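Stirix Hand-Held Gripper Pair, Club Edition
Teaching equipment for robotics clubs, after-school classes and student projects
Overview | What's included | Using it in class | Specs and care | Ordering

Overview

The Stirix Club Edition is a pair of hand-held grippers for students who are learning how robots pick things up. Each gripper has two parallel jaws that open and close from the handle. A student holds one in each hand and does a task the way a two-armed robot would have to do it, with four fingertips in total and no sense of touch beyond what comes back through the handle.

The kit was designed at Hurkora for the manipulation unit of our club program. Aurelia Vlad, who wrote the unit, wanted something students could use in the first session, before any wiring or code. The linkage is the same shape as the one on the Stirix motorized jaw, so the grip a student works out by hand carries over when the motorized version goes on an arm later in the course.

Clubs can run the hand-held unit by itself. No arm, controller or computer is required.

What's included

2 hand-held grippers, assembled
4 blue ribbed finger pads, fitted
4 spare finger pads
1 screwdriver for the linkage screws
1 printed task book
1 zip storage bag

The motorized jaw, arm mount and phone bracket are sold separately.

Using it in class

The task book has 5 tasks in order of difficulty. Blocks and cups come first and cloth comes last. Most groups get through the rigid objects in one session and spend the remaining sessions on fabric.

Cloth is hard for a gripper. It changes shape when it is lifted, and the jaws can pick up two layers when the student wanted one. Students usually start by squeezing too much fabric. The task book asks them to take hold close to an edge, lift a little, and check how many layers are in the jaws before moving the arm. One partner works the grippers while the other writes down each grasp point on the worksheet. Then they trade places.

Dark knitwear is a good test item once students can fold a dish towel. The edges are harder to find and the fabric stretches. Start with the item flat on a large soft surface. A hard tabletop also works, but the pads tend to skid on it when they come in low.

The grippers can go home with students between meetings. The take-home sheet asks for one garment folded three different ways, with notes on which hand moved first.
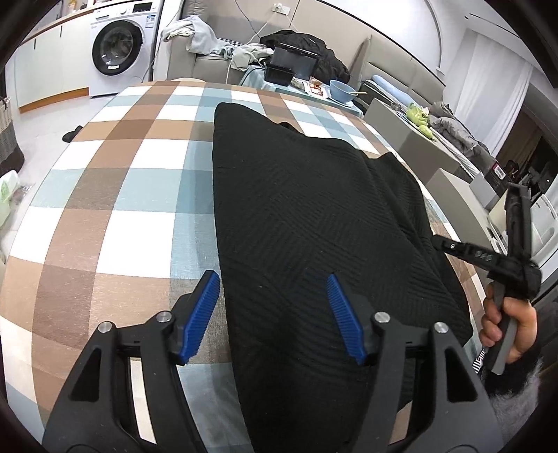

Stirix grippers in use on a folded black knit garment, one of them held in a right hand.

Boonsong Sriwong has used the kit with his Saturday group at the Chareonsuk learning center since October. His notes for other coaches:

"Give them the grippers before you explain anything. Let them try to fold a shirt for ten minutes. After that they listen to the part about grasp points. I keep the pairs the same for the whole unit so they can compare their own worksheets."

Fosach Challenge

The kit is approved for the hand-operated division of the Fosach student folding challenge. Teams in this division bring their own grippers and fold the garments supplied at the table. Pads must be the standard ribbed type. Tape, glue and added hooks are not allowed on the jaws. Registration for the spring round closes on Sun 26 February. Register through your club coach; individual students cannot enter on their own.

Specs and care

Jaw type: parallel, two jaws per gripper
Linkage: black, triangular, with cut-outs
Finger pads: blue, ribbed, replaceable
Power: none
Rated life: 2,000 open-close cycles per set of pads
Suggested group size: 2 students per kit

Check the screws on the linkages before each session. If a jaw wobbles, tighten them until it stops and the jaw still moves freely. Do not overtighten.

Wipe pads with a damp cloth. Lint builds up between the ribs after fabric work and makes the grip weaker. An old toothbrush clears it. Replace pads when the ribs are worn flat.

Keep fingers out of the linkage when closing the jaws. Not suitable for children without adult supervision.

Ordering

Kits are sold to schools, clubs and individual coaches. Orders from schools can be paid by invoice. Spare pads come in packs of 4. The task book and the grasp worksheet can be photocopied for use inside your own club.

If you already have the motorized jaw, check the pads before ordering spares. Both products take the same ones.

Related items
Stirix motorized jaw
Stirix arm mount
Finger pads, pack of 4
Grasp worksheet pad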